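4.2 Picking up bottles and other small household items

The second group of tasks concerns the clearing of a table. We selected it because it is a chore that many people do every day without attention, and because it is still difficult for a machine. A bottle can stand or lie on its side, and the label can be turned in any direction. A person corrects the hand during the movement. Our controller must decide the approach first and has only small freedom to correct it afterwards.

We ran 857 trials with the Muvix controller, divided between standing and lying objects. Each trial had a limit of 30 seconds. A trial was counted as successful only if the object was placed in the box and was still closed. The operator was not allowed to touch the table during a trial, but could stop the arm at any moment. The grasp model was the one of Cirnus, trained on 2,000 recorded grasps and not changed between the sessions.

Standing bottles were handled well in general. When the two fingers close at the neck, the rigid cap stays above them and the soft body of the bottle is not pressed. Lying bottles were the main source of errors. In 177 trials the arm did not finish the task, and most of these failures happened with a bottle on its side — it rolled when the first finger touched it, and the controller continued to close at the old position.

The wrist view (Figure 3) was used for the final part of each approach. It has the advantage that both fingers and the cap are visible together, so that the alignment can be checked directly. Its weakness is that the gripper hides a part of the table, and other objects can be partly covered.
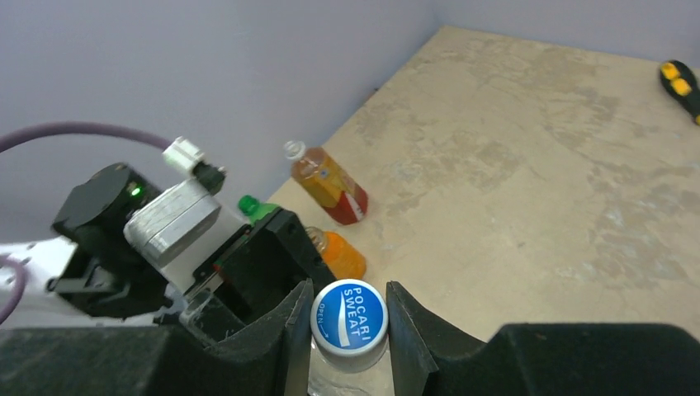

Figure 3. Wrist view with a bottle held upright between the two fingers. Two further bottles lie on their sides on the table behind.

4.3 Comparison with manual work

For the comparison, Huguette Carré cleared the same table by hand, with the same objects and the same box. She was faster in every session. We conclude that the system can be useful where time is not important, but it is not yet ready for a busy kitchen or a shop counter.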